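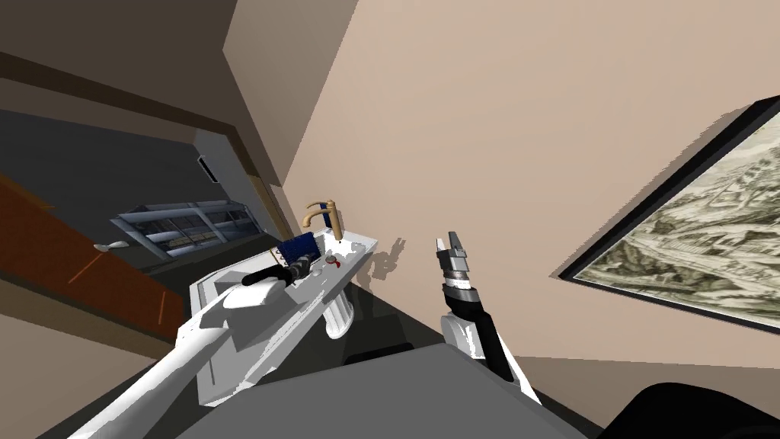 Fig. 1. White pedestal sink with a rectangular basin and fluted column.

Water in the Home, Unit 4: Getting water in and getting it out

These notes go with the session on pipework and drainage. Bring them to the workshop, along with the Pindex fittings sheet handed out at the start of term. The Estis House drawings are in the course folder and you will need the ground floor plan for the exercise at the end.

Cold supply

Most houses in this country take cold water straight from the main. It comes in below ground, passes through the outside stop valve, and rises inside the building to a second stop valve, usually under the kitchen sink. Everything in the house is fed from this rising main, either directly or by way of a storage tank in the loft.

In a direct system all the cold taps run at mains pressure. In an indirect system the kitchen tap is fed from the main and most of the others from the tank. Older houses are often a mixture, as rooms were altered at different times and pipes were joined to whatever was nearest. Do not assume that a bathroom tap gives drinking water until you have traced the pipe.

Hot supply

A combination boiler heats water as it is drawn. A cylinder holds a store of it. Stored hot water is kept at 60 degrees C to stop bacteria growing, and this is hot enough to scald. Where children or older people use the taps, a mixing valve should be fitted close to the outlet to bring the temperature down.

Long runs of hot pipe waste water and heat. At Estis House the cylinder is at the far end of the landing and the kitchen is at the opposite corner below it, so the person at the sink runs off a good deal of cold water first. Moving the cylinder was priced and turned down. Lagging the pipe helps between one use and the next but does nothing for the first draw of the morning.

Traps and wastes

Every basin, sink, bath and shower needs a trap. The trap holds a plug of water which keeps drain air out of the room. If that water is lost, the room will smell. It can be lost in 2 main ways:

Evaporation – a fitting that is hardly used, such as a basin in a spare room, dries out over the weeks. Running the tap for a moment puts it right.

Siphonage – a full bowl of water going down a long or steep waste pipe pulls the trap water after it. A gurgle at the end is the usual sign. The cure is a larger pipe, a shorter run, a gentler fall or an air valve.

Bottle traps are neat and suit wash basins. Kitchen sinks do better with a tubular trap, which copes with grease and scraps and is easier to clear. With a pedestal, check that you can still get a hand to the trap nut once the column is in place. The Chidiac flats had to have several pedestals drawn forward for this reason alone.

Setting out a kitchen sink

Place the sink near an outside wall if you can, to keep the waste short. Leave 600 mm of clear worktop on the draining side. Check the swing or reach of the spout against the bowl before the holes are cut, and make sure the lever can move through its full travel without meeting the wall, the window handle or anything kept on the worktop.

Seal the joint between sink and worktop with a sanitary grade silicone. Fill the bowl and empty it with someone watching each joint from below.
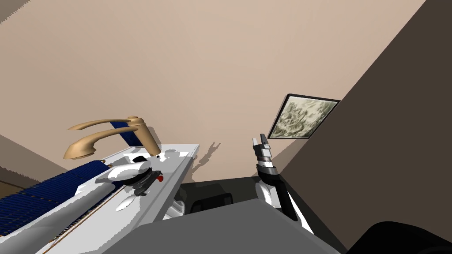

Exercise

Using the Estis House plan, mark the rising main, the stop valve and all cold branches in blue and the hot branches in red. Show the fall on each waste with an arrow. Then move the kitchen sink to the garden wall and redraw whatever has to change.

Work in pairs. Hand in one drawing between you.

Reading

Braltent course reader, chapter on above-ground drainage. Skip the part on vacuum systems, as we come back to it in December.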